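Marit's Shift Notes
@shiftnotes_prurnholm
Monday, July 31, 2023

1/ I work in housekeeping at Prurnholm, a house with 70 serviced apartments. In April our company started to use automation from Trudico. Some people asked me how it is for the staff, so I write it here in small parts.

2/ First came the planning software. Before, our supervisor made the list by hand and we could talk with her in the corridor. Now the list is on the phone at 6:50 and it changes during the day. For me it is faster. For my older colleagues it was a hard month.

3/ Then the laundry. The folding machine in the basement takes flat sheets and towels. It does not take duvet covers with buttons, and fitted sheets go in the basket for us. Two colleagues moved from the folding table to the rooms. They kept the same pay, but they did not choose it.

4/ And now the part everybody asks about, the beds. Trudico wants a robot that can change a bed one day. To teach it, people do the work with hand-held grippers, and the movements are recorded. I did 15 sessions until now. 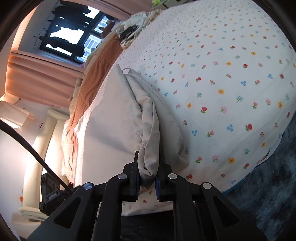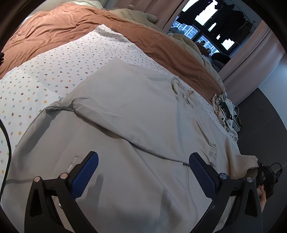 5/ The fabric is the difficult thing. With my fingers I feel if I have one layer or two. With the gripper I must look, and look again. The first week I was so slow that I wanted to give it back.

6/ Also you learn what you do without thinking. I always shake a cover two times before I put it down. Why two? My mother did it so. Now maybe a machine will do it so.

7/ The sessions are paid as normal hours, plus a small extra. We asked for this in writing and we got it. If your workplace starts something similar, please ask before the first day. Afterwards it is much more difficult.

8/ What we still don't have is a clear answer about the jobs. The manager says that no one will lose work because of the robot. I believe that he means it. But he is responsible for our house only, and the owner, Keltden, has 193 apartments in other towns.

9/ My back is 50 years old and it would be happy if something else lifted the mattress corners. I am not against the machines. I want that we sit at the table when they decide which work stays with us.

10/ Next meeting with the management is after the summer holidays. I will write here what they answer about the contracts.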